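**Shelf news, Vellcombe reading room**

Quick one before the March mailing goes out. The new white shelving is up! Took two evenings and a lot of tea. Compartments all different sizes, staggered, so no more straight rows of identical boxes, and we went for the open kind so the brick still shows behind. Few people were worried it would look heavy. It doesn't, not to my eye.

Frosted glass door is on at the top left. Purple flowers on top courtesy of Shaimaa, please dont overwater them.

Still to do: little caps for the screw holes (Gillon sent a bag of 100, wrong size, swapping them), felt pads underneath, and deciding what goes where. Paperbacks low, big art books in the wide middle one? Or leave the middle clear for the brick. Opinions wanted. 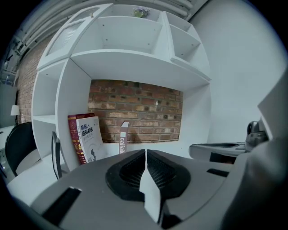

Vittoria Bortolotti wrote back to the last mailing to say please leave the middle clear, and that if we fill every gap in the first week there will be nowhere for the returns, same as happened with the old bookcase. She'd also like the puzzles kept well away from the poetry. Noted on both.

So for now, middle stays open. Siu-ming has the labels, 58 of them, and wants to start from the bottom up. Come by any time after 2 if you can carry boxes, they're in the back hall, roughly 40 and some are heavy so bring a freind. Tape and markers are in the drawer by the kettle.

Old bookcase is free to whoever can collect it. Ask Tae-yang.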